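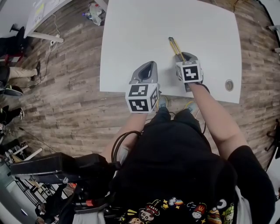
Yellow utility knife on a white tabletop.

Orkance is a historical television drama created by Bernadette Lefèvre and produced by Cinari. It ran for three series and starred Solange Bodin as Maricruz Cárdenas, a widow who inherits a failing shipping house in the fictional port of Jirden. The story opens in 1826 and follows the family through a long dispute over the ownership of its warehouses.

Premise

When her husband dies at sea, Cárdenas finds that he has pledged most of the business to a rival merchant, Hoarau (Pascal Boyer). She has until the end of the sailing season to repay the debt. The first series is largely concerned with her attempts to raise the money, and ends with the burning of the customs house. The second and third move the action inland and give more time to her sister-in-law, played by Josiane Lacroix, who had been a minor figure in the early episodes.

Production

Lefèvre first wrote the story as a stage play for four actors. It was never performed in full, although two scenes were given as a reading, at which Bodin took the part of the sister-in-law. Cinari acquired the rights the following year and asked for the play to be extended to eight episodes. Lefèvre wrote all of the first series alone and shared the later scripts with Boyer, who had not previously written for television.

The harbour was built on a disused airfield. Its quay was long enough for one ship, which was repainted whenever the plot called for another. The market riot in the second series used 600 extras and was filmed over four nights, one of which was lost to fog. Lacroix broke her wrist during rehearsals for the sequence, and her character wears a sling for the remainder of the series.
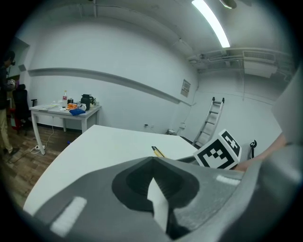 Casting

Bodin was not the first choice for the lead. The part had been offered to an actress who withdrew shortly before filming, and Bodin, already engaged for a smaller role, was moved across with nine days' notice. She later said that she had learnt the opening episode on trains. Boyer was cast after a single audition and asked that Hoarau should never raise his voice – a rule kept until the final episode.

Reception

Reviews of the first series were mixed. Critics praised Bodin's performance and the costumes, but several found the legal plot hard to follow. The second series was better received, and Lacroix's work was singled out in most notices. The ending, in which the fate of the warehouses is left open, divided viewers, and Cinari received 2154 letters on the subject.

Later history

A fourth series was planned but did not go beyond outline scripts. The complete drama was reissued in June 2023 with a commentary by Lefèvre and Lacroix on selected episodes. The two scenes from the original play are included as a sound recording.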